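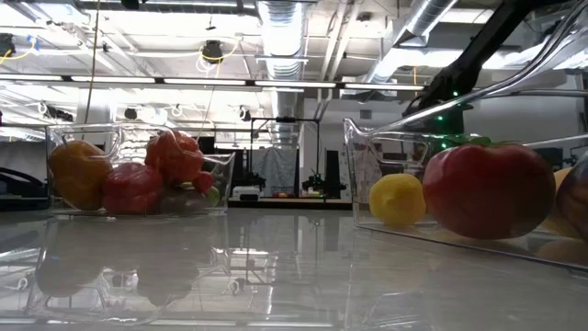

4.2 Student Data Collection

We gave the produce-sorting task to students in the Stumix course because it is easy to explain and surprisingly hard to do well! A pepper has folds, a lemon rolls, and a plum sits so low against a bin wall that the fingers have to come in almost flat. Students worked with two arms and two clear bins, moving fruits and vegetables by teleoperation while we recorded joint positions and video.

The class split into 2 teams, Grornine and Zudska, and each team was asked for 300 demonstrations. Dayana Ocampo wrote the task sheet, which left the order of items up to the operator.

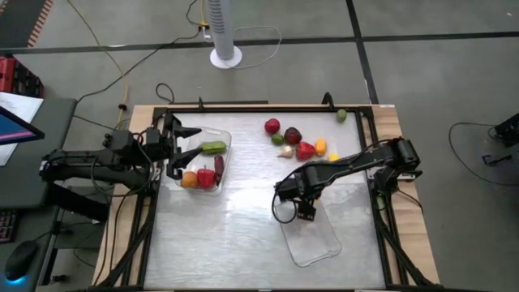 This freedom paid off in variety. Some students cleared the small items first and others went straight for the long ones – cucumbers and eggplants – and argued for their choice in the lab notes. We kept all of these styles in the training set. Teams also swapped the contents of the bins between runs, so that a policy could not simply memorize where the red peppers were.

Eamon Tully reviewed every recording with the students who made it. Of the Grornine team's 300 demonstrations, 153 were done without a single regrasp, far more than we had hoped for from first-time operators. The reviews were lively, and several ideas for the camera placement study in Section 5 came straight out of them.
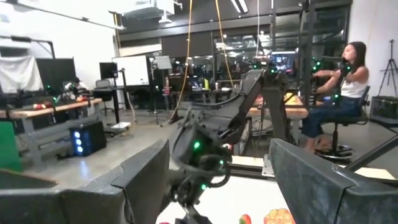 Figure 3. Wrist-camera view during teleoperation, with the operator at right.

Tomatoes remained the hardest item for both teams, and we return to them in Section 4.3.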